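Planner notes: the tray is a container, apparently
Skimden software newsletter, 15/05/2022

Three months into Skimden, our task planner can finally be told "put the big one in the tray first" and come back with something other than a stack trace. We are calling this progress, and so is the funding report.

The April release, which Povilas Mets named Bite for reasons he has declined to put in writing, moves the whole pick-and-place stack off the old scripted sequences. The planner now takes a goal, asks perception what is on the table, and works out an order for itself. The test set is cubes and a red tray, a choice that has cost us some glamour at conferences. 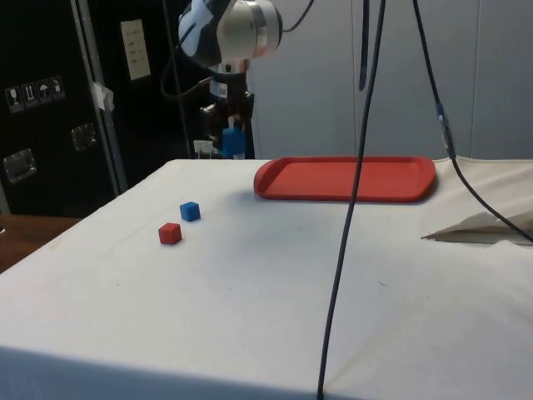 Most of the effort went into the bit between the planner and the controller. The old interface, Movbridge, passed poses across as 11 unlabelled floats, and everyone on the team had a private theory about the last four. Reet Mägi has replaced it with typed messages. She has also deleted 760 lines of code whose main job was apologizing for the other lines.

Grasp checking is new as well. Until now the software assumed that if the fingers had been told to close, they were holding something, an optimistic outlook we'd all like to share. Bite compares finger width against the expected size of the block and takes a second opinion from the wrist view before it commits to a release.

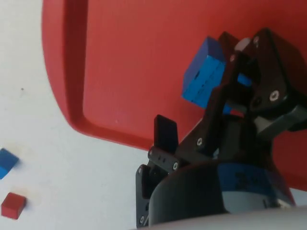 Blue cube over the red tray, from the wrist view.

Lama Smadi logged 116 grasp checks with the new code and disagreed with 20 of them. Most of her objections involve tilted blocks, where the estimator reports a perfectly square cube with great confidence. A fix is in review and has been for long enough to develop a personality.

Size is the other sore point. Perception sorts blocks by colour first and dimensions second, so two blue cubes of different sizes will occasionally swap names halfway through a plan. Aušra Kairys is adding a persistent ID to each object, and would like it known that she asked for this at the kickoff.

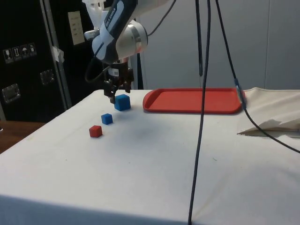 Getting the code

Bite is on the Ivilwood server under the planner branch. Read the migration notes before you pull, particularly the part about frame conventions. Old Movbridge configs will load without complaint and then do something else entirely. Bug reports go to Kaja Rätsep, who prefers a log file to an adjective.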